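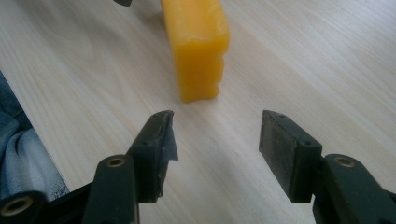
Water heater relights fine but goes out again after a day or two

Posted by tinroof_dale, 16 Nov 2019
Home Repair > Plumbing and Heating

We have a 40 gallon gas water heater in the basement, a Duveretti, put in by the previous owners. For the last couple of weeks the pilot has been going out. I can relight it with no trouble and it heats normally, then a day or two later the water is cold again. I have done this 3 times now.

I called a plumber in Lornmont and was quoted $745 to replace the gas valve, or $841 if they do the thermocouple and clean the burner on the same visit. That seems like a lot for a tank this old. The sticker with the install date is too faded to read. There is no gas smell and no leak that I can find. Is there anything I should check before I spend the money?

3 replies

clillinow_kate
Replace the thermocouple first. It's a cheap part and on most older tanks you can do it with a small wrench. Turn the gas off at the shutoff, let everything cool, undo the nut at the valve and pull the old one out of the bracket by the pilot. Finger tight plus a quarter turn on the new one. Don't crank it, the fitting is soft. Make sure the tip sits in the flame when you relight. If the tip isn't in the flame it will act just like a bad one.

I did ours in May and it has stayed lit since. If a new thermocouple doesn't fix it, then I would think about the valve. Check the model number before you buy anything, because some newer sealed units use a different part and you have to take the whole burner door off with the gasket.

Temba
mine did that too, got an electric one

oldboiler2
Agree with Kate on the thermocouple, but look at the air side as well. Is there a screen or filter at the bottom of the tank? Dryer lint and pet hair get pulled in there and starve the flame. Vacuum it with the gas off. Also ask yourself if it goes out on windy days. A loose vent cap can let a gust come down the flue and blow out the pilot, and no new part will fix that.

Look at the color of the pilot flame too. Blue is what you want. If it's yellow and lazy, the pilot tube is probably dirty.

And get a second quote. If the tank turns out to be over 12 years old I wouldn't put a new valve on it at that price. Make sure you have a working CO alarm down there either way.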